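Notes for session 2: Planning and paying for a robotic suturing bench

Welcome back, everybody. Last time we talked about what a surgical robot training bench is for, and I promised that this time we'd get on to the part that makes people groan, namely the money. I'm rather fond of it myself. Please have your budget sheet from the shared folder open beside you as you read, and scribble all over it.

## Start with the work

Before you ring a single supplier, write down one task that the bench must let people do, from start to finish. Ours is placing and tying stitches along a cut in soft practice tissue, with two instrument arms sharing the thread between them. It sounds modest, but nearly every line of the budget hangs from it: two arms, jaws that can hold a strand, a decent view of a very small area, and a steady supply of things to sew and things to sew with.
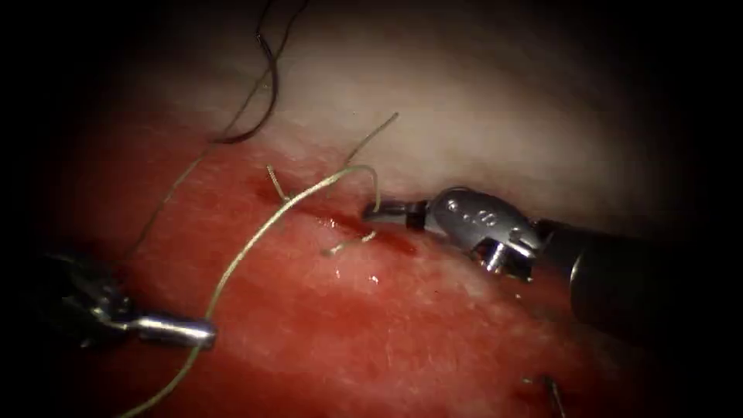
Once the task is on paper, sort your costs into what you buy once and what you keep on buying. New planners (and plenty of old ones, me included) spend weeks on the first pile and ten minutes on the second. When Morven Niven set up the bench at Grundthorpe, her first draft had a beautiful page on arms and cameras and a single line reading "sundries". She has kindly let me use it in this course ever since!

## The running costs

Here are the figures from the worked case, which we'll go through together:

| Item | Cost | How often |
|---|---|---|
| Suture and needles | £128 | each month |
| Practice tissue | £309 | each month |
| Instrument inspection and servicing | £754 | each quarter |

Take your time over the table and turn everything into a yearly sum before you compare anything. The tissue comes to £3,708, the suture and needles to £1,536 and the servicing to £3,016, so you're looking at £8,260 a year before a single thing has broken. Put that beside your purchase price and see whether the person signing the form still looks cheerful.

Instruments deserve a line of their own. Some are sold with a set number of uses, and a keen group of trainees will get through those far faster than the brochure leads you to expect. Ask for the limit in writing, and ask what happens when you reach it.
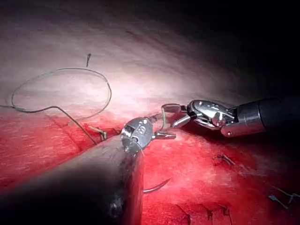 **Should we buy a spare pair of instruments at the outset?**

Buy them if the supplier can't promise a replacement within your longest gap between sessions. Otherwise put the money aside under its own heading, and leave it there.

## Comparing quotes

You'll find two quotes in the folder, one from Tridel and one from Flalis, both made up by Jessie Pringle and me for this exercise. They're laid out quite differently, as real ones always are, so copy them into the same set of headings first. Watch for delivery, installation, staff training and the cost of the second year's cover, which likes to hide on the last page.

## For next time

- Finish the yearly sheet for your own bench.
- Write half a page on which quote you'd choose and what you'd ask before signing.
- Read the Cruickshank handout on leasing, as far as the section on returns.

Send your sheets to Jessie, please, and do put your name on the file.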